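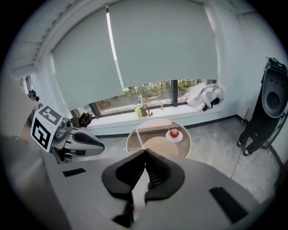
Week 2: Teaching by hand-held gripper

Reading: Kurkent course pack, p. 53. Revised 7/30/21.

With a hand-held gripper you do the task yourself and the camera on the tool records it. With remote control you move a real arm from a distance – slower, but the motion always fits the arm.

Points to note
The wrist view shows the fingers and the target together. An apple on a saucer is a fair first target.
Marker blocks, like the black-and-white panels on the second gripper, give the tracker a known pattern to look for.
Glass tabletops are hard for depth sensors. Write the table type in your log.

Lab task
Work in pairs. Record 50 demonstrations of one pick and place. Start each with the fingers closed, and keep the failed ones in a separate folder.

Upload to the Prama drive before the July tutorial.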